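기록을 남기는 기관의 책임에 대하여

라바냐 반게라(Lavanya Bangera)

공공 도서관과 지역 기록관이 지난 몇 해 동안 가장 많은 예산을 들인 사업은 소장 자료의 디지털화였다. 종이 문서와 사진, 지역 신문, 회의록이 차례로 스캔되어 검색 화면에 올랐고, 이용자는 열람실을 찾지 않고도 필요한 자료에 접근할 수 있게 되었다. 이 변화의 가치를 부정할 사람은 많지 않을 것이다. 그러나 디지털화가 끝난 뒤 원본을 어떻게 할 것인가에 관한 논의는 여전히 부족하며, 일부 기관에서는 논의 없이 폐기가 먼저 이루어지고 있다.

폐기를 주장하는 측의 근거는 대체로 공간과 비용이다. 서고는 한정되어 있고, 항온항습 설비를 유지하는 데에는 해마다 적지 않은 비용이 든다. 이미지 파일이 확보된 이상 같은 내용의 종이를 이중으로 보관할 이유가 없다는 것이다. 회계의 관점에서는 이해할 수 있는 주장이나, 기록의 관점에서는 몇 가지 중요한 사실을 빠뜨리고 있다.

우선 스캔 파일은 원본의 한 면만을 옮긴 것이다. 종이의 두께와 재질, 제본의 방식, 뒷면에 비친 글씨, 연필로 적었다가 지운 흔적은 표준 해상도의 이미지에 제대로 남지 않는다. 필자가 참여한 드렌다(Drenda) 기록관의 점검에서는 이미 공개된 문서철 704권을 원본과 대조하였는데, 접힌 면을 펴지 않고 촬영하였거나 덧붙인 쪽지를 누락한 문서철이 18권 확인되었다. 비율로 보면 낮은 수치이다. 다만 그 가운데 2권은 토지 경계에 관한 합의 내용이 바로 그 쪽지에 적혀 있었다. 원본이 폐기된 뒤였다면 누락 사실조차 알 수 없었을 것이다.

다음으로 디지털 파일의 수명에 대한 낙관도 재고할 필요가 있다. 파일은 저장 매체와 형식, 그리고 그것을 읽는 소프트웨어에 의존한다. 리톨러(Liltoler) 문고의 초기 사업에서 제작된 목록 데이터는 당시 납품 업체의 전용 형식으로 저장되었고, 계약이 종료된 뒤 이를 다시 변환하는 데 최초 구축에 버금가는 비용이 들었다. 같은 시기의 카드 목록은 별도의 조치 없이 지금도 열람이 가능하다. 보존 비용을 비교할 때에는 종이의 비용과 함께 파일의 이전과 검증에 드는 비용도 같은 기간을 두고 계산하여야 한다.

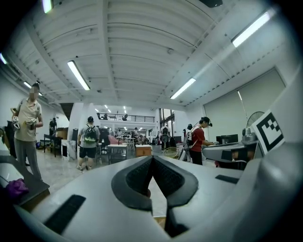 제18호

셋째로, 폐기 결정의 절차가 충분히 공개되지 않는다. 많은 기관이 내부 규정에 따라 평가 심의를 거친다고 설명하지만, 심의에 제출된 목록과 판단의 이유를 외부에서 확인하기는 어렵다. 지역 기록의 상당수는 주민이 기증하거나 위탁한 것이다. 기증자는 자료가 기관의 이름 아래 보존될 것으로 믿고 이를 넘겼으며, 그 신뢰는 서류상의 소유권 이전만으로 소멸하지 않는다. 적어도 기증 자료에 대해서는 폐기에 앞서 기증자 또는 그 유족에게 통지하고, 반환을 요청할 수 있는 기간을 보장하여야 한다.

물론 모든 종이를 영구히 보관할 수는 없다. 중복된 인쇄물, 다른 기관에 완전한 질이 남아 있는 정기간행물, 법정 보존 기간이 지난 단순 증빙은 정리의 대상이 될 수 있다. 선별은 기록 관리의 본래 업무이며, 선별을 거부하는 기관은 결국 아무것도 제대로 보존하지 못한다. 필자가 문제로 삼는 것은 스캔 여부가 선별의 기준을 대신하는 관행이다. 어떤 자료가 디지털화되었다는 사실은 이용 방법이 하나 늘었음을 뜻할 뿐, 그 자료의 증거 가치나 물리적 가치에 대해서는 아무것도 말해 주지 않는다.

페레이라(Ferreira) 서고의 사례는 참고할 만하다. 이 서고는 지난 10월 여러 소규모 기관이 수장 공간을 함께 쓰는 공동 보존 방식으로 전환하였다. 이용 빈도가 낮은 원본 600상자 이상을 도심 외곽의 시설로 옮기고, 열람 신청이 있을 때에만 반입하도록 하였다. 이용자는 예전보다 오래 기다려야 하지만, 각 기관은 본관의 서가를 확보하면서도 원본을 잃지 않게 되었다. 운송 중의 훼손에 대한 책임 소재, 참여 기관 간의 비용 분담 등 남은 과제도 있다. 그럼에도 폐기와 전량 보관 사이에 선택 가능한 방안이 존재한다는 점은 분명히 보여 준다.

이상의 검토를 바탕으로 필자는 다음의 조치를 제안한다. 디지털화 사업의 예산에는 원본 대조와 품질 검증의 비용을 별도 항목으로 편성하여야 한다. 원본의 폐기는 검증이 완료된 날로부터 상당한 유예 기간을 둔 뒤에만 심의할 수 있도록 하고, 심의 대상 목록은 사전에 공개하여야 한다. 파일은 공개된 표준 형식으로 저장하며, 납품 계약에는 형식 변환과 자료 반환에 관한 조항을 명시하여야 한다. 아울러 광역 단위의 공동 보존 시설에 대한 재정 지원을 제도화할 필요가 있다.

보세무스(Bosemus) 자료실이 공개한 운영 지침 초안에는 이 가운데 유예 기간과 목록 공개에 관한 내용이 이미 포함되어 있다. 다만 초안은 유예 기간의 기산점을 촬영 완료일로 정하고 있어, 검증이 지연되는 경우 유예의 취지가 훼손될 우려가 있다. 기산점을 검증 완료일로 수정하고, 검증을 담당한 부서와 심의를 담당하는 부서를 분리하는 규정이 보완되기를 바란다. 지침이 확정되기 전까지는 현재 진행 중인 폐기 심의도 보류하는 것이 타당하다.

2022년 2월 7일

본 기고문의 내용은 필자 개인의 견해이며 소속 기관의 공식 입장과 다를 수 있습니다.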